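Lemus Support Desk
Ticket 1602
Product: Jamon match scoring, tablet and web
Submitted by: Themis Kourkoulas, Scoring Secretary, Brirkley Cricket Club
Assigned to: Satish Chowdary
Opened: 19th September
Priority: Normal
Status: Resolved, pending confirmation by the league

Subject: Bowling figures do not agree with innings total after rain delay

Description of problem

The club wishes to report a fault in the published scorecard for match 547 in the Wiriya League. The first innings total on the public page is correct and has been signed by both umpires. The bowling figures beneath it do not add up. When the runs charged to the bowlers are added to the byes and leg byes, the sum is 2 higher than the innings total.

The match was stopped for rain partway through an over. Our scorer closed the tablet and reopened it when play resumed. The over was completed by a different bowler, as the original bowler had left the field with a sore calf. The paper book kept by the visiting scorer agrees with our total and shows no discrepancy in the bowling.

The affected bowler is in contention for the league bowling award. The club therefore asks that the figures be corrected on the server and that no change be made to the innings total or the result.

T. Kourkoulas

Support entry, S. Chowdary

Thank you for your report. The scorecard has been reviewed and the difference is confirmed. Please provide the following:

The ball-by-ball export for the first innings.
A copy of the matching page from the paper book.
The version number shown under Settings, About.
Confirmation of whether the tablet had a network connection when it was reopened.

Please do not use the Edit Innings function until this ticket has been updated. Editing a completed innings writes a new history and will make the original sequence harder to recover.

Customer entry, T. Kourkoulas

The export and the page from the paper book have been attached. The tablet is on the version issued in January. Automatic updates are switched off on the club tablet by decision of the club, as an update during a match last season caused a delay at the tea interval.

The scorer reports that there was no connection at the ground during the stoppage. The pavilion router had been unplugged so that the covers pump could be run from the same socket. Connection was restored after the second over following the restart.

I would add that the scorer used the Undo button once after the restart. The umpire had signaled byes and the scorer first entered them as runs off the bat. The entry was undone and made again correctly.

Support entry, S. Chowdary

The export has been compared with the paper book. The two records agree for every ball up to the stoppage. After the restart, the export contains one delivery with two entries against it. The first records 2 runs to the striker. The second records 2 byes. The first entry carries an undo marker, and the tablet has treated it properly. The server has applied the marker to the batting side of the scorecard and to the innings total, but has not applied it to the bowling side.

The cause appears to be the order in which the entries reached the server. The change of bowler within the over was received after the undo marker. The server was looking for an entry under the first bowler, found none, and left the second bowler's runs as they were.

The following steps were carried out on a test copy of the match:

Step 1. Server recalculation of the innings. No change to the bowling figures.

Step 2. Removal and re-entry of the bowler change. The bowling figures were corrected, but the over was then shown as having been bowled entirely by the second bowler. This was rejected.

Step 3. Entries placed in their original order by tablet time, followed by recalculation. The bowling figures were corrected. The innings total, the batting figures, the fall of wickets and the extras were unchanged. The split over was shown correctly against both bowlers.

Step 3 will be applied to the live match once written consent is received from the club. As the result has already been confirmed, the consent of the league is also required under the data terms for competition matches.

Customer entry, T. Kourkoulas

The club consents to Step 3. The league office has been copied and its written consent is attached. Please advise whether other matches scored on this tablet should be checked. We have had several stoppages this summer, though I do not recall another in which the bowler was changed in the middle of an over.

Support entry, S. Chowdary

Step 3 has been applied to match 547. The bowling figures now agree with the innings total. The season averages page is rebuilt overnight, and the award table will show the corrected figures after that time.

All matches submitted from the club tablet this season have been checked for the same pattern. No further cases were found. The fault has been passed to the development team and will be listed in the notes for the next release.

Until the release is installed, scorers should observe the following:

If play is stopped during an over, leave the match open on the tablet and lock the screen.

If the bowler is changed within an over while the tablet is offline, wait for the Synced notice before using Undo. Where an error must be corrected sooner, make a note in the comments field and correct it at the next interval.

Compare bowling figures with the paper book before the innings is signed.
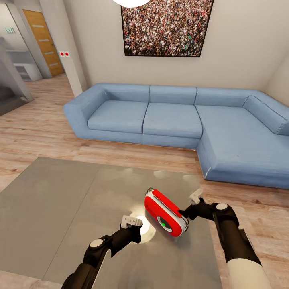 Bowling figures should be read back aloud by one scorer while the other follows the paper book, and the innings should be signed only when both records agree. Where this is done indoors after play, the screen should be placed out of direct light. A glossy top such as the gray one in front of the light blue sofa, with a light shining back from it as a bright circle, makes small figures tiring to read, and a matte surface or a cloth is preferred. Please reply to this ticket once the league has confirmed the award table. If no reply is received within the normal period, the ticket will be closed and may be reopened by quoting its number.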